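Hand-Held Gripper Comparison: Progress Report to the Funder
Penum project, second reporting period
7/19/26

Status

Work is on schedule against the revised plan agreed in January. The comparison of finger pads is complete for kitchen tableware and partly complete for soft produce. The comparison of wrist camera lenses is complete. The controller work is behind and is covered separately under Open items.

The data set for this period stands at 2,694 accepted episodes. Rejected episodes are kept on the same storage with a reason code and are not included in that figure.

Equipment

All recording in this period used paired hand-held grippers, one per hand, each with its own camera looking down the fingers. Two sets of fingers were compared on the same bodies:

Set A – parallel-link fingers with smooth molded pads, as supplied by Sterau.
Set B – open-frame linkage fingers with ridged pads, machined to our drawing by Arellano.

The pad mounts are interchangeable, so the ridged pads were also run on the Set A fingers for a short series. Grip force at the pad was limited by the trigger spring and was the same for both sets. The springs were checked against a bench gauge at the start and end of each recording block. One spring was replaced.

Pad comparison

The main question from the last review was whether the ridged pads justify their cost on hard, glazed surfaces. On bowls and plates gripped at the rim, the ridged pads slipped less often than the smooth ones, and the difference was largest when the item was picked from a stack. When the item was gripped on a flat outer wall the two sets performed about the same. On thin rims the ridges sometimes settled the item at a slight angle as the fingers closed. Operators corrected for this without being told to, and the correction is visible in the wrist trajectories. A policy trained on those trajectories may copy it. We have tagged the affected episodes so that they can be held out.

Pad wear was measured every 200 episodes by mass and by ridge height. Mass loss was within the error of the balance. Ridge height fell measurably on the outer corner of each pad, where the rim contact is concentrated. We expect to replace pads once per quarter at the present rate of use.

On leafy vegetables the smooth pads left fewer marks. The sample is too small to report as a result, and this series will be repeated with a fixed list of items.

Camera comparison

Two lenses were tried: the standard lens and a wide lens with strong barrel distortion. The wide lens keeps both finger pads and most of the work surface in view at close range, and it often catches the opposite gripper as well. The standard lens lost sight of the second gripper in most two-handed episodes. We have therefore moved to the wide lens for all further kitchen work.

Distortion is corrected in processing, using a calibration taken for each camera body. Four bodies have been calibrated so far. Bright reflections from glazed dishes and wet or polished surfaces remain a problem for the exposure control, which hunts when a highlight crosses the center of the image. Locking exposure at the start of each episode removed the hunting but left some sinks and corners too dark to use. A slower control loop is being tested as a middle course.

Tableware and produce at the kitchen counter, wide lens:

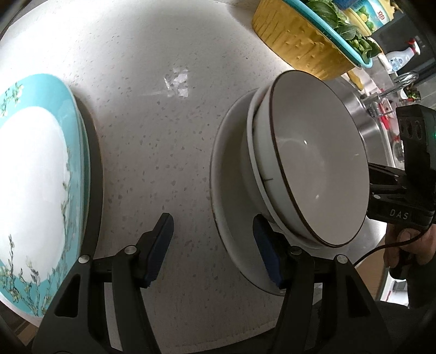
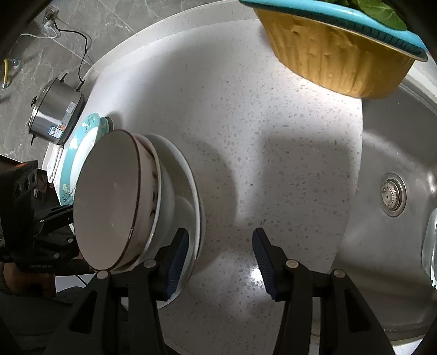
Layout of the work area has more effect on tracking quality than we allowed for in the proposal. Plain tile and uniform counters give the tracker few stable features, and stainless steel gives it false ones. Pose drift was worst when the operator leaned over a sink for several seconds with little else in view. The site guide now asks for a short sweep of the wider room before each block, which gives the tracker a usable map to return to. Episodes recorded under the new guide show fewer resets, and none has been rejected for drift alone.

Open items

Controller. The Wadora controller on the test arm reproduces recorded trajectories at reduced speed. At full speed it lags on direction changes, and the fingers reach the item before the wrist has settled. The supplier has provided a firmware update that we have not yet installed. Results on the arm will move to the next period.

Time alignment. The left and right grippers keep separate clocks. The offset is estimated from a tap at the start of each episode. More than 4 percent of taps in the first block were too soft to detect, and those episodes were aligned by hand. The operator instructions have been changed.

Budget. Spending on fingers and pads is over the line by the cost of the second machining run. Travel is under by a larger amount. We request approval to move the difference between the two lines. No change to the total is requested.

Next period

Repeat the soft produce series with both pad sets. Install the controller update and rerun the full-speed trials. Fix the exposure settings before any new site is opened. Deliver the tagged data set with calibration files and the reason codes for rejected episodes.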